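Bench notebook, cup comparison
2026-10-24
Print this entry | E-mail this entry
Shares: 19 | Comments: 2

Continued from the Skostorow pages. The purpose is to settle which cups go into the travel set and which stay on the shelf. Criteria unchanged: stability when set down, grip on the outer wall, and whether the cup stacks with its neighbors.

Metal cup with sleeve. Steel rim and interior, brown sleeve around the lower body. Weight on the kitchen scale, 42 g over the Plirnik cup from January. The sleeve gives a better hold than bare steel. It adds to the diameter, so the cup will not nest in anything else in the set. Keep, pack separately.

Clear plastic cup. The vertical facets stiffen the wall. Squeezed at mid-height it gives a little and recovers. Hard to see against a pale background; the checkered mat helps, and I will go on using it for that. 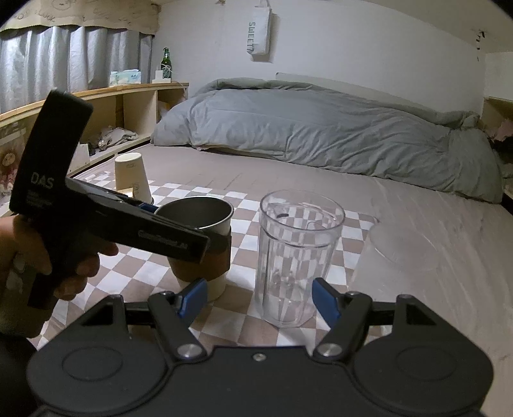
Paper cup. More stable upside down than upright, as expected from the wider rim. The small wooden block brings it up to a convenient height but leaves little margin at the edges. A wider block is needed before the next round. Do not use the paper cup for repeat handling, the rim softens.

Surface. The mattress is still the weak point. With the mat over a fitted sheet, anything tall leans when weight is put down next to it. Duvet pushed back to the wall to clear working area. A rigid board under the mat would fix most of this. Spyros Softić has one, stock no. 2262, left over from the Van den Broek job.

To do:
- borrow board, repeat lean check
- cut wider block
- ask Stevovov for the sleeve material

Comments (2)

s.softic: Board is behind my door. One corner is chipped, put that side to the wall.

mk_bench: Did you weigh the steel cup with the sleeve on or off? The January figure was bare.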